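The Drinik Consulate: Letters and Household Papers
Edited by Lucero Quispe and Lucian Vasiliu
Clodelell Editions

Hardback, 381 pages
Sewn binding, with ribbon marker
Published May 19, 2021

Product description

This volume brings together the private letters, guest lists and household accounts of the consular staff at Drinik. Most of the papers were kept by the family of Ecaterina Toma, social secretary to two successive consuls, and had not been printed before.

The letters deal openly with matters that official reports left out. They record which invitations were refused and on what grounds, how junior officers lived on their pay, and how friendships that could not be acknowledged in public were protected by colleagues who knew of them. Where a writer used initials or a pet name, the editors have identified the person only if a second source supports it.

The text is arranged in four parts, following the order in which the papers were bundled by Toma herself. Each part opens with a short historical note. Spelling has been left as in the originals, and passages written in other languages are given in English with the original wording at the foot of the page. 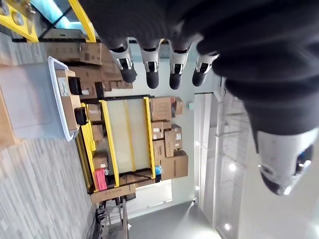 Robotic hand and yellow metal shelving

An introductory essay by Tamara Jitaru considers the consulate as a workplace and a home. It pays particular attention to the domestic staff, whose names appear in the wage books but seldom in the letters. Samer Tannous has prepared the index, which lists persons, residences and private clubs separately.

Contents

Introduction
Note on the text
Part 1: Arrivals and calls
Part 2: The summer residence
Part 3: Dinners, debts and transfers
Part 4: Letters after departure
Wage books (selected pages)
List of persons
Index

Companion volume

The Driltari Diaries, from the same series, is sold separately. Readers should note that the diaries refer to several letters by date only; these may be found in Parts 2 and 3 of the present work.

Ordering and delivery

Orders from individuals are sent by tracked post. Libraries and teaching departments may order on account and should quote their customer number. Copies damaged in transit will be replaced on return of the original. The sales office is closed for the last week of July, and orders received during that week will be handled when it reopens.

Requests to reproduce letters or pages from the wage books should be made in writing to the rights department, giving the page numbers and the intended use.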